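Speaker notes - perception track, Saturday, second slot

Slide 1. Say the title, then go straight to the problem. We train Plunari on hand-held gripper demos, and the planner is only as good as the poses we recover from them. Plunari is the policy. Govino is the tool that cleans the data before it gets there. People mix them up, so say it twice.

Slide 2. The set has 698 demos. Govino passed 264 of them on the first run. Let that number sit. Most of the rejects were tracking faults, and the tasks themselves had been done fine. 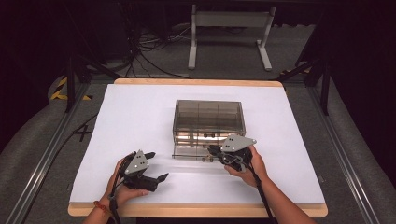
Clear objects are where our depth filter fell apart. It fills holes by looking at the neighbors, and with a see-through object the neighbors are often the wrong surface. With a box like this one, tinted acrylic with dividers inside and the drawer partly out, the filter has to choose between the front face and whatever is behind it. We stopped asking it to choose. Govino now masks the region and leans on the marker plates on top of the two grippers for pose.

Slide 4. Timing. The left and right streams were out of step by 2 frames. Fixed in the Emlow logger, not in Govino. Skip the code if we are running late.

Slide 5. Planner changes. Drawer pulls are now split into 2 stages, approach and slide, each with its own speed limit. Mention that Palumbo, our old planner, handled both as one path - someone will ask.

Questions. If depth cameras come up, go back to slide 2.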